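生活道具研究ノート
10月　文:Cluvmont 生活道具研究室
印刷用ページ | このページをメールで送る

4. はさみはなぜ机の上に残るのか

4.1 「出しっぱなし」を数えるまで

前の節では引き出しの中の話ばかりしてしまったので、ここからは机の上に移ります。私がこの調査でいちばん楽しみにしていたのがはさみです(楽しみにしていた、と論文に書くのもどうかと思いますが、本当なので書いておきます)。

調査に応じてくれたのは、集合住宅 Flovuna に住む146世帯です。各世帯には14日間、はさみを使うたびに、どこから出したか、何を切ったか、使ったあとどこに置いたかを日誌に書いてもらいました。集まった記録は1,468件。正直な感想を言えば、もっと少ないと思っていました。みなさん、ずいぶん切っています。菓子の袋、宅配便のテープ、値札のひも、子どもの工作、それに「なんとなく」。この「なんとなく」をどの分類に入れるかで私は二晩悩み、結局そのまま「なんとなく」という項目を作りました。

日誌の書式には Filtum という記入用紙を使っています。もともとは台所の道具向けに作ったもので、「洗ったか」という欄がありました。はさみには要らないだろうと消しかけたところ、予備調査で、ねぎを切ったので洗った、という回答が出てきました。それで欄は残してあります。台所ばさみと紙用のはさみを一本で兼ねている家は珍しくなくて、このあとの集計でも両者は無理に分けていません。

4.2 置き場所と天板

さて、使い終わったはさみがどこへ行くかです。私たちは最初、戻し先の遠さがすべてを決めると考えていました。引き出しが遠ければ戻さないし、近ければ戻す。ところが日誌を読んでいくと、引き出しつきの机でも、天板の上にそのまま置いている家がたくさんあるのです。手を10センチほど下げれば済むのに! という気持ちを抑えながら、自由記述の欄を読み直しました。

そこで気になったのが、天板そのものの見え方でした。無地の白い机を使っている人は、はさみが出ていることを「目立つ」「気になる」とよく書きます。木目の机の人は、そういう書き方をあまりしません。「置いてあっても景色の一部みたい」という一文があって、私はこれがとても気に入っています。木目には縞があり、色の揺れがあり、そこに細長い道具がひとつ加わっても、目がうるさく感じにくいのかもしれません。

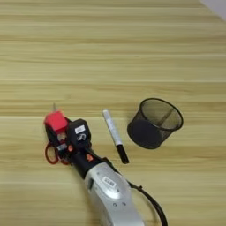
図3　明るい色の木目の天板とはさみ。横に走る縞の濃淡に注意。

図3の天板は、淡いクリーム色とベージュ、それより少し濃い色の帯が交互に並んだものです。縞の間隔はわりあいそろっていて、一本一本の幅も広い。私は木目というと、うねうねした年輪のような模様をまず思い浮かべるのですが、このくらいまっすぐな縞だと、印象はむしろ布の柄に近くなります。この種の柄を、以下では「帯状木目」と呼ぶことにします。節や渦のある柄は「山状木目」です。もっとよい名前があれば変えたいのですが、研究室の中ではもう定着してしまいました。

帯状木目の机では、道具を縞にそろえて置く人がいます。聞き取りで机の前に座ってもらい、いつものように使って置いてください、と頼むと、はさみを縞と平行にすっと寝かせるのです。ご本人に尋ねても「そうですか?」という返事で、気にしたことはないようでした。もちろん斜めに放り出す人もいて、私自身は完全にこちらです。論文を書きながら横を見たら、消しゴムの上にはさみの先が乗っていました。

4.3 片づいて見える、ということ

聞き取りに進んだのは26世帯です。この人たちには、机の上の片づき具合を Moynihan 尺度で自己評価してもらいました。五段階の簡単な尺度で、「いますぐ来客があっても平気」から「扉を閉めておきたい」までが並んでいます。項目の言い回しがくだけているのは、堅い文面だと全員が真ん中に丸をつけてしまうからです(予備調査で痛い目を見ました)。

評価の結果は次節の表に回しますが、聞き取りの感触だけ先に書いておきます。はさみが一本出ているだけで点を下げる人は、思いのほか少数でした。点が下がるのは、はさみと一緒に「切ったもの」が残っているときです。袋の切れ端、はがしたテープ、値札。つまり、はさみが出ていること自体より、作業が終わっていない感じのほうが気になるらしい。ある世帯では、切れ端を入れる小さな紙箱を机の端に置いただけで、はさみの位置は何も変えていないのに、評価が二段階上がりました。うらやましくなって私もまねをしたのですが、紙箱がすぐにいっぱいになり、今度は紙箱が気になっています。

もうひとつ、戻す場所が決まっているかどうかも聞きました。「決まっている」と答えた家でも、場所を尋ねると家族で答えが割れることがあります。一人は引き出し、一人はペン立て、一人は冷蔵庫の横。全員が自分の答えに自信を持っているので、調査する側はちょっと緊張します。こうした家では、机の上が事実上の定位置になっていました。そこなら全員が見つけられるからで、片づけの本にはたいてい叱られそうですが、探す手間という点ではよくできた仕組みだと私は思います。

4.4 この節の弱いところ

天板の柄については、割り付けをしていません。木目の机を選ぶ人がもともと出しっぱなしに寛容だった、という可能性は十分にあります。机の広さも世帯によってまちまちで、広い机ならはさみ一本くらい気にならないのは当たり前です。照明の色も記録しそびれました。夜の黄色い明かりの下では、明るい木目も山吹色に寄って見えますから、次の調査では欄を足すつもりです。

それから、日誌をつけていると人は多少きちんとします。これは複数の世帯から「書くのが恥ずかしくて戻しました」と申告がありました。記録をやめたあとの机がどうなったのか、とても気になるのですが、抜き打ちで訪ねるわけにもいきません。次節では、同じ日誌からセロハンテープの記録を取り出して、はさみと一緒に動いているのかどうかを見ていきます。

印刷用ページ | このページをメールで送る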